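Grandbridge Shared Offices - Waste and Recycling Pilot
Progress report to the Arumugam Fund, second period
February 2020

When we applied for this grant in November, we wrote that our ground floor had "established recycling habits." The habit that was established was putting everything in whichever bin was nearest the chair. We are pleased to report movement on this, mostly in the right direction.

The seating corner was the worst spot in the building, so it got the most attention this period. The bins there now have blue bags, and bottles and bags get sorted at floor level.
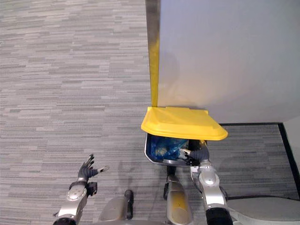
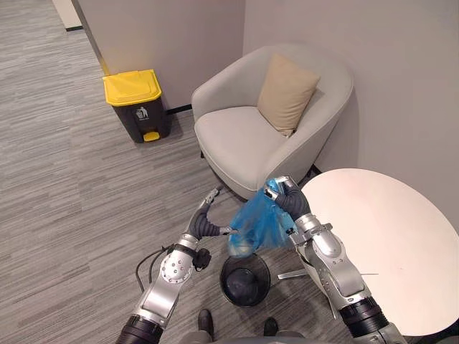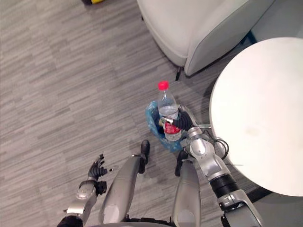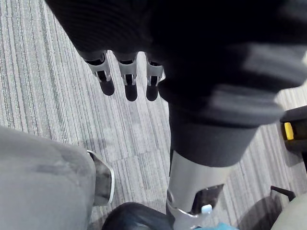
Utomthorpe, who read the draft of this section, asked whether a drink bottle with an inch of water left in it counts as recycling or as plumbing, and whether the grant had a view. If it did not, could the report please stop saying "clean stream" until somebody had looked in the bag after lunch?

The point is taken, and the phrase has been struck from this report. We have also written a rule, which is that bottles are emptied at the kitchen sink and the cap goes back on. The rule is on a card above the sink. Compliance is best described as seasonal.

Bags. We ordered one size of bag for every bin on the floor, which looked thrifty on the order form. The thin blue ones fit the small bins well enough. In the large kitchen bin they slide down the inside by mid-morning and spend the rest of the day at the bottom, being no use to anyone. We have ordered a longer bag for the kitchen and will use up the small ones elsewhere. At the present rate this should take us well past the end of the grant and possibly the lease.

Lids. The original plan called for color-coded lids throughout the building. The supplier in Plokville sent yellow and then ran out of everything else, so for now yellow means "a bin." We expect the remaining colors next period and have stopped promising a week.

Carpet. The cleaners asked us to mention the carpet, so we are mentioning it. The gray stripe hides coffee beautifully, and this has done nothing for anyone's sense of urgency. They would like bags tied before they are lifted out, not halfway down the hall. We have added this to the card above the sink, which is getting crowded.

Spending. Costs to date come to $2,433, covering bins, bags and two rounds of printed labels. The second round was needed after the first described cardboard as "carboard." Nearly 20 people have now been through the short sorting session, including both of the ones who told us they already knew all this.

Next period. We will fit the longer kitchen bags, try a drip tray under the bottle bin, and move the general waste bin a little farther from the armchairs - far enough that using it takes a decision. We would also like to shift a small amount from signage to bags. The signs have gone as far as signs can go, and a revised budget page is attached for your approval.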